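Questions from Parents and Guardians
Pisbridge Weekend School of Language and Culture

We collected the questions which parents ask us most often at the office and by e-mail. Please read this page before you call. If your question is not answered, the contact details are at the end.

Who can join the school?
Children from 5 to 14 years old can join. They do not need to speak the language at home. New students have a short talk with a teacher, and after that we choose the class. It is a friendly talk and there is no mark for it.

How many students do you have?
This year we have 184 students in ten classes. The largest class is Level 2 and it has 20 students. We do not put more than 20 in one room, so there is a waiting list for Level 2 and Level 3.

What time should my child arrive?
The doors open at 9:15 am and lessons begin at 9:30 am sharp. Please do not leave your child at the gate before 9:15, as there is no teacher on duty at that time. If you come after 9:45, go first to the office on the ground floor and take a late slip. The teacher will ask for it.

Can I stay in the building during lessons?
Parents of Level 1 children may stay in the dining hall for the first three weeks. After that we ask you kindly to go home or to the town and return at 12:30 pm. The corridors are narrow and the voices of adults are heard in the classrooms.

Who is allowed to pick up my child?
Only the persons whose names you wrote on the registration form. If your neighbor or an older cousin will come instead, send a message to the office before 11:30 am with the full name. We will ask this person to show a photo ID. Students in Level 6 and above may walk home alone if a parent has signed the permission on page 2 of the form.

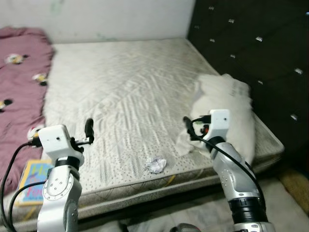

A telephone call during the lesson is not enough for changing the pick-up person. We need it in writing, and this is the same for all families, also those we know for many years.

Where can I park?
Please use the public parking lot on Casado Street. The small yard behind the school is for teachers and for the food delivery. Do not stop on the zigzag lines at the front gate, even for one minute. We have received complaints from the residents, and two families have received a fine.

What should my child bring?
The reader for the level, one lined notebook, two pencils, an eraser and a bottle of water. A snack is welcome, but it must be without nuts. Please write the name of the child on the coat and on the bottle. At the end of each term we have a big box of coats without an owner, and what is left in it in June goes to charity.

Are cell phones permitted?
Children can have a phone in the bag, switched off. If a phone rings in the lesson, the teacher keeps it until 12:30 pm. The second time, a parent must come to the office to collect it.

My child is ill. What do I have to do?
Send a message before 9:00 am. After vomiting or fever, please keep your child at home for 48 hours. You can ask the teacher for the homework and it will be sent to you by e-mail.

How much does it cost?
The fee is 200 dollars for each term. The second child from the same family pays half. Readers are not included in the fee. You can pay by check or by bank transfer, and please write the name of the student and the level on it. If it is difficult for you to pay the whole amount at one time, talk to us and we can divide it in parts.

What happened with the money from the spring fair?
The fair brought 2,140 dollars. We bought new readers for Levels 1 to 4 and two whiteboards. The rest is kept for the bus to the Cleswood Museum.

Do you use an app for messages?
Yes, from this term all notices come by Dravura. You will get an invitation at the e-mail address which you gave at registration. Please check also your spam folder. Notices on paper are given only to families who asked for it.

What if there is a problem in the class?
Speak first with the class teacher, after the lesson and not in front of the other children. If the matter is not solved, write to the principal, Mr. Narendra Ahuja. He answers every letter within one week.

How can I reach the office?
The office is open on school mornings from 9:00 am to 1:00 pm. Outside these hours, write to us in Dravura under "Office" and we will reply before the next lesson.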